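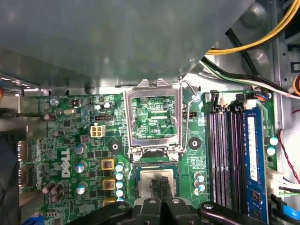 Why do we put worms in a compost box?

Worms eat old fruit peel and dead leaves, and what comes out of them is a dark, crumbly food for plants. Gardeners call it worm compost. It has almost no bad smell and tomato plants like it very much.

What lives in the box

The worms for this work are small and red. They are called tiger worms, and they are not the same as the big pink worms you find when you dig in the ground. The big ones want deep soil. Tiger worms like to stay near the top, where the leaves are rotting.

In the school garden at Hasar we started our box in May with 153 worms. The children of the garden club counted them on a wet newspaper, and it took the whole lunch break. When we counted again after the next winter there were 579. We did not buy any new ones! Worms lay very small yellow cases which look like lemons, and the baby worms come out of them.

How a worm eats

A worm has no teeth. It waits until the food is soft. First come the very tiny living things, which we can't see without a microscope, and they make the peel soft and wet. Then the worm sucks in the soft part, together with some grit. Inside the worm there is a strong muscle called a gizzard, and the grit rubs the food into paste there, a little like a mill with flour.

What they like

Apple cores, carrot tops, tea leaves, old lettuce, torn cardboard, crushed egg shell.

What they do not like

Lemon and orange peel in big amounts, onion, meat, cheese, anything salty or oily. Meat and cheese also bring rats, so please never put these in.

Making your own box

You need a box with a lid, and a grown-up to make small holes in the bottom and in the sides. We have made 6 boxes in this way and 4 of them are still in use. The other two were too thin and broke in the frost.

Put in a thick layer of torn cardboard and wet it. It should feel like a sponge which you have squeezed. Add two handfuls of old leaves and one of garden soil. Now put the worms on the top and close the lid. They don't like light and they will go down by themselves.

Wait one week before you give the first food. After that, give a small cup of scraps and cover it with cardboard. When the old food is nearly gone, give the next cup. If you give too much, the box becomes sour and the worms try to climb out.

Keep the box in the shade in summer. In winter you can put it in a shed, or lay an old blanket over it.

Using the compost

After some months the bottom of the box is dark and looks like wet coffee. Push everything to one side and put fresh food only on the other side. The worms move over to the food, and you can take out the dark part with a small spade. Mix one cup of it with four cups of soil for a plant pot. Wash your hands after.

Words to remember

Gizzard: the muscle which grinds the food in a worm.
Scraps: the bits of food we do not eat.
Grit: very small, hard bits of stone or sand.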